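Clear bins missing from depth, nested stacks planned as one box
Tags: perception, motion planning, two-arm

Waqas Satti
Posted Monday, 9:40 am

Two arm cell, sorting nested plastic bins. Planner is Bovden, pose estimates come from our own node. Yellow and gray are OK. Clear ones, the depth map goes right through and I get points from the shelves behind. Then the planner thinks that space is free. Logged 463 frames, over half have no usable rim on the clear stack. Tried hole filling, made it worse. View from table height:

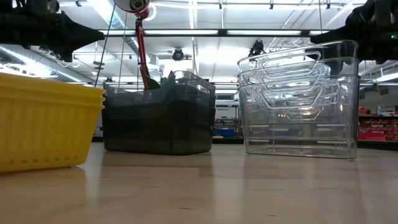

Steinar Blöndal
Stop filtering depth, you can't fill in points that never came back. Segment the rim in color, fit a rounded rectangle, intersect with the table plane using the known bin height. Put that in the planning scene as a solid box with 10 mm padding. Also check your time stamps, if the color and depth are out of sync the fit will jump arond.

Waqas Satti
Thanks, will try the rim fit. Time stamps are fine I think. One more thing, the yellow baskets have holes all through the sides and I get stray voxels past the wall. Does the box trick cover that too?
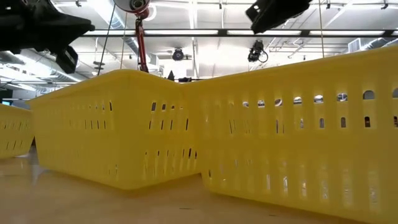
Yellow baskets, low view

Märta Blomqvist
Yes, same trick. Clear every voxel inside and just behind the fitted box before you plan, otherwise the octomap keeps the old junk forever. We set decay to 17 frames. For nested stacks don't try to split them in depth, count rims in the color image.

For tuning I'd spread single trays out first, and go back to stacks later. Overhead view makes the rim fit a lot easier. Something like this, clear ones overlapping is the hard case: 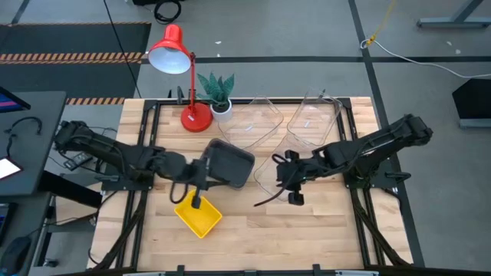
Ívar Damgaard
had the same with Mevau, just turn the speed down and raise the approach height. worked for me

Steinar Blöndal
That hides it. He still has no obstacle where the bin is. Lock the shared zone between the two arms too, one reservation at a time, or both planners will happily send a gripper to the same rim.

Waqas Satti
Update. Rim fit is in, seed 2216 for the sampler so runs are repeatable. Took the scene down to one container per color for now. Still need the zone lock and the rim count, will post the config when its cleaned up.

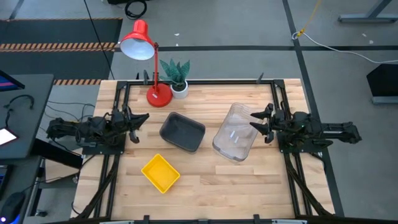
Gray, clear and yellow, overhead view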